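The Last Chair-Caner of Flavindale

A short story

Mulugeta Bogale had been caning chairs in the same two rooms above the Flavindale chandlery for so long that people had stopped saying they were going to his workshop and simply said they were going up. You went up with a chair, and some weeks later you went up again and came down with the same chair, only now you could sit on it.

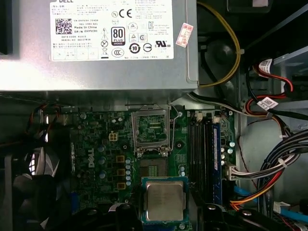
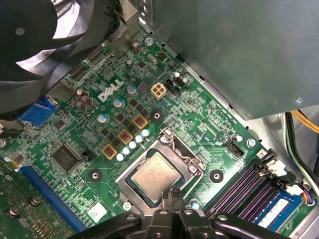
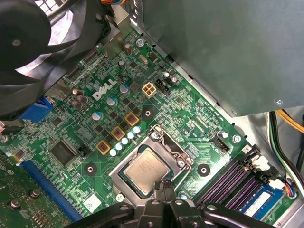 Dell parts, up close.

It was a Tuesday in June when Dinesh Awasthi went up, carrying a nursing chair that had belonged to his grandmother and a computer that had belonged to the parish. The chair was for Mulugeta to mend. The computer was for the order book, as the old ledger had reached its final page and Dinesh, who was fond of the old man and could never leave a thing alone once he had started being helpful, had decided that the next ledger should be one that could not be left out in the rain.

"Put it by the window," said Mulugeta, and Dinesh put the computer by the window. "The chair, I meant," said Mulugeta, and so there was a certain amount of shuffling about before everything was where it ought to be, and then of course there had to be tea.

The nursing chair was a low one with a worn beech frame, and the seat had gone right through in the middle. Mulugeta turned it over on his knees and ran his thumb around the holes, muttering a little, the way a doctor does when he has forgotten you are in the room. He found something under the front rail and held it up to the light.

"Magaña," he said.

"Is that bad?"

"It's a person. Well, it was a person. She had the bench where you've put your coat. She taught me the six-way pattern when I was younger than you are and a good deal more stubborn, and she always finished with a double knot under the front rail, which is quite wrong and holds for ever." He tilted the chair so that Dinesh could see. "She must have done this for your grandmother the winter the river froze. We did 200 chairs that winter, there being nothing else for anybody to do but stay indoors and sit through the seats."

Dinesh looked at the knot for quite some time. He had been brought up with that chair, had stood on it to reach the biscuits and been told off for it (it was very likely his own boot that had begun the damage), and it had never crossed his mind that anyone had made the seat. It had just been there, like the stairs.

So he drank his tea, and then he drank another, and asked what the old ledger said about it, and they got the thing down from its shelf and turned back through the years together. There were Evis and Sisus, the two sisters from the ferry house, who brought in the same pair of dining chairs every spring and quarrelled on the landing about whose was whose. There was the chapel, which had sent 20 chairs all at once and paid for them in apples. And there, in brown ink and a slanting hand, was job number 2189: one nursing chair, Mrs Awasthi, seat. Beside it Magaña had written "nice woman, talks", and Dinesh laughed so hard that he had to put his cup down.

"You could type all this in," he said, when he had got his breath back. "All of it, from the beginning."

"I could," said Mulugeta kindly, in the voice of a man who would not.

He had put a hank of cane to soak in the basin before the kettle boiled, and now he drew out a strand, shook the water off it and threaded it down through the middle hole at the back. Up at the front, down, along, up again. He worked without looking very much, talking all the while about the price of cane and whether the chandler's cat was getting fat, and when the first row of strands was stretched across he pushed the chair over the floorboards with his foot until it bumped against Dinesh's shin.

"Second lot goes from side to side," he said. "Not too tight. It shrinks as it dries, and then it'll pull like a drum."

"I only came to drop it off."

"I know you did."

The light had gone round to the other window by the time Dinesh thought to look up. He had done four rows, two of them badly, and Mulugeta had already reached over and pulled out the worst one without a word. Down in the street the chandler was bringing in his buckets. Dinesh wetted his fingers, found the end of the strand, and started the row again.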